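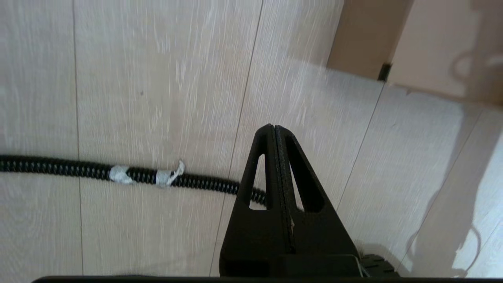
Jaws fully closed over bare floor, taped cable to the left.

Ticket 679
Site: Brestorell, handling cell Auer
Unit: right arm, Grutard parallel gripper, Todum controller
Reported fault: gripper reports closed when it isn't, off and on
Status: open (reopened Tuesday)

Opening note
The ticket was closed once already with the words "recalibrated, working". I don't accept that. Recalibrating clears the fault log and re-zeros the jaws, so of course it works for a while afterward. The same fault was back before the end of the next shift. I've reopened it under the old number so the history stays in one place.

What the operators report: on soft items the controller shows 60 percent closed, holds there a moment, then jumps to fully closed and raises the grip-complete flag. The arm lifts and there is nothing in the jaws. On boxes it behaves. With no load it also behaves, and an empty close over the floor is the only test that was run before the ticket was closed the first time. An empty close proves the fingers meet. It says very little about what happens when something squashy is between them.

Step 1, 8:40 a.m.
Power cycled the arm and left the gripper alone. Fault still there on the fourth pick. So much for "turn it off and on", which was the first line of the vendor's reply.

Step 2, 9:15 a.m.
Cleaned the inner pads with a dry cloth and then with alcohol. There was a light-colored fleck stuck to the padding and I was told this might be the cause. I doubt it. A crumb that size could throw off the zero by a hair, and we are missing by a lot more than that. Cleaned anyway, zeroed, repeated the picks. Fault still there.

Step 3, 9:50 a.m.
Checked the finger screws with the driver from the Grutard kit. One on the left finger took a small turn before it clicked. The others were tight. I'm noting it, but I don't want to see "loose screw" written up as the root cause because one screw moved.

Also went along the loose cables with a flashlight. The braided one with two wraps of silver tape has a flap of tape standing up where it could snag. Tape tells you that somebody had a reason to put it there. It doesn't tell you what is under it. Asked for the tape to come off so the jacket can be looked at properly. Not done yet.

Step 4, 10:30 a.m.
Ran the soft item set at normal speed, then again at half speed. At normal speed the early flag came up on shoes and on folded cloth. At half speed it didn't come up at all. This is the first useful result on the ticket.

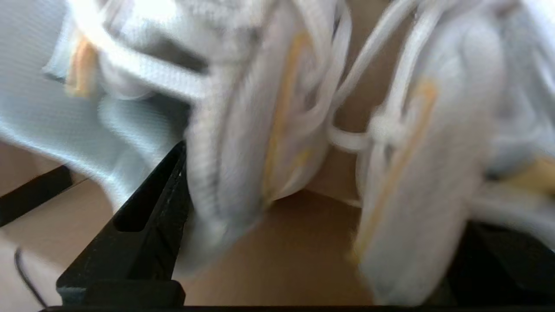

Does slowing the jaws down fix the fault?

It hides it. At half speed the motor current rises slowly enough that the controller's filter keeps up, so the flag comes at the right time. The setting that decides when the flag is raised is still wrong, and the cell can't make its rate at half speed.

Step 5, 11:20 a.m.
Opened the grip settings in Todum and compared them with the printed sheet in the cabinet. The sheet says the current threshold should be 93. The controller had 2. I can't find any entry that explains the change. The update notes say that user settings are kept through an update. I have seen that sentence before, from other vendors, and I'd like to see a settings export from before and after the last one before I believe it.

A threshold that low means any brush against cloth or a lace reads as a firm grip. On a hard box the fingers stop where they should anyway, which would explain why boxes never failed.

Set it back to 93, saved, exported the file, power cycled, checked that the value had survived. It had.

Step 6, 1:05 p.m.
Repeated the soft set at normal speed with people standing by at the cell. No early flags.
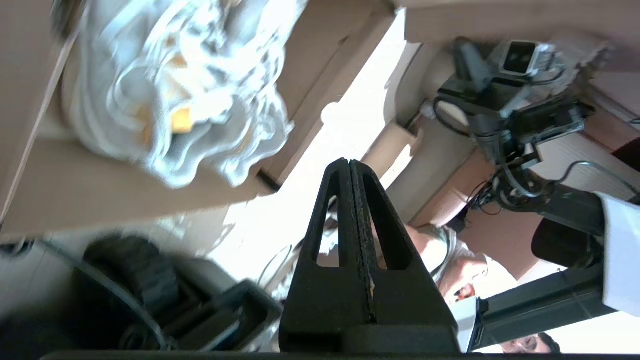 I'm still not closing it on one good afternoon. The last closure was based on less, but that's no standard to copy. Crumpled cloth is the worst case for this gripper and it needs to go through a full shift, including a warm motor, before I'll call the threshold the cause.

Outstanding
- Export the settings at the start and end of each shift and attach both files here.
- Take the tape off the braided cable and inspect the jacket. Replace it if there is any cut.
- Recheck the left finger screw after the full shift.
- Ask Grutard in writing whether the update can overwrite the grip threshold. A phone answer won't do.
- Do not recalibrate if the fault returns. Leave the cell as it is and save the log first.

Vendor reply, 3:30 p.m.
"Settings are preserved. Please recalibrate and confirm."

Replied with the exported file and the question again. Ticket stays open.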